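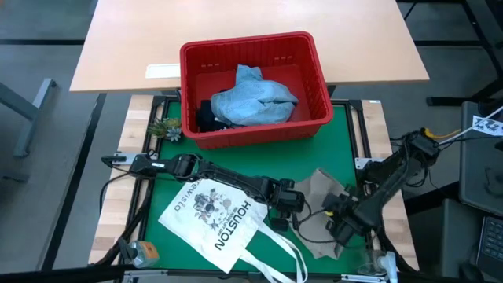
# 两只手臂的早晨:Duvville 一个叠布工作站的日常维护

我第一次去 Duvville 的实验间,是五月。那时候工作站刚装好,两只黑色机械臂面对面固定在台子两边的导轨上,中间是一块绿色的方垫子。负责的小组给它起名 Pladex。它的任务听起来很简单:从篮子里拿出布料,铺开,叠好。可是我待了几天以后,觉得它最花时间的部分是照顾它自己。

每天开机以前,先看底座。机械臂的底座是夹在导轨上的,运动多了,夹具会慢慢松。小组的规定是用手推一推底座,如果有一点晃动,就重新拧紧,然后两只手臂都回零位。回零位的时候,人的手要离开垫子,这一条写在门上,字很大。

第二步是检查线缆。线从手臂沿着台边走,最容易出问题的地方是转弯处。Badau 的维修手册要求每个转弯留出一段余量,大约一个手掌长。以前有一次余量太短,左臂伸到最远时把插头拉松了,手臂停在半空,大家找了整个下午,先怀疑程序,又怀疑电源,最后才去摸插头。

第三步是夹爪。布料会掉毛,细毛进到夹爪的关节里,张开就不到位。清洁时先断电,用软刷子刷,再用干布擦,不用酒精。夹爪内侧的垫片每 20 天换一次,两边一起换,只换一边会夹偏。垫片是从 Georgiev 公司订的,每包 2 对,到货比较慢,所以柜子里总放着 3 包。

我问过他们,为什么练习用的东西这么杂。牛仔布一类的料子厚,抓起来容易,但是折边不平;帆布袋有提手,提手会挂在夹爪上;薄的料子一碰就皱,相机很难看出它的边在哪里。如果只用一种布,手臂学得很快,换一种又不会了。垫子边上那棵假的多肉植物一直留在那里,手臂经过时不可以碰到它。

垫子本身也要照顾。绿色的表面用久了会发亮,反光以后视觉系统把光斑当成布的角。解决的办法是把灯调低一点,每周用湿布擦一次垫子,等干透再工作。移动过垫子以后必须重新标定,否则夹爪会落得太低,压在台面上。

标定是我觉得最安静的工作。操作的人把夹爪慢慢移到垫子的每个角,看数字,记下来,再移到下一个角。两只手臂要分别做,最后让两个夹爪在中间靠近,检查它们之间的距离和屏幕上的是不是一样。不一样的话,从头再来。我看的那次,他们做了三遍。

维护记录写在一个旧本子里,最新的编号是 2494。有的记录只有一句话,比如“右臂第二关节有声音,加油后没有了”。也有的写了半页,还画了图。小组的人说,新来的同事先读本子,读完才可以拿扳手。

我离开的时候,右臂的夹爪又要换垫片了,柜子里还有最后一包。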